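Lab visit: Mandevus open afternoon, Sistolden

I went out to Sistolden on 28th April for the open afternoon at Mandevus, mainly to hear Glenys Rutherford talk about the assembly work her group has been doing in simulation. There were two sessions and I got into the second.

The question they're working on is how a robot arm should recover when a part goes into a fixture slightly crooked. Their method, which they call Heso, practises each placement in simulation with the part positions shifted a little every time. The first version trained on clean runs only. The current one adds 400 runs that begin from a bad position, with the part tilted or short of its seat, and the arm has to sort it out from there.

Rutherford kept most of the talk to the simulated cell, with its fixture and parts tray, and went through the task in stages.
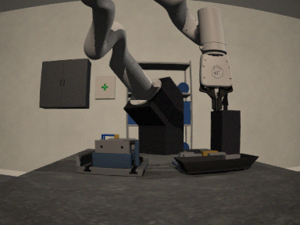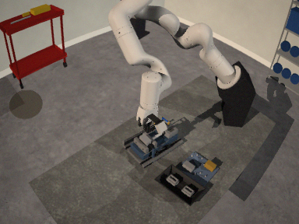 According to her, the recovery runs made the biggest difference on the last few millimetres of a placement. Before that, the arm would push down on a crooked part and keep pushing. Now it backs off, shifts sideways and tries again, up to 3 times before it gives up. She was upfront that small parts are still a problem - the contact model gets unreliable and the training picks up bad habits from it.

Iona Skinner took the questions. Someone asked how much of this carries over to a real arm. She said they've only compared it on one fixture so far and didn't want to put a number on it until the Mazurek tests are finished. I asked if the order of the training runs mattered. It does, a bit: starting with the bad positions slowed everything down, so they're mixed in later.

Parking is behind the main building, and you sign in at the side door. The next open afternoon hasn't been set, but Skinner is keeping a mailing list at the front desk.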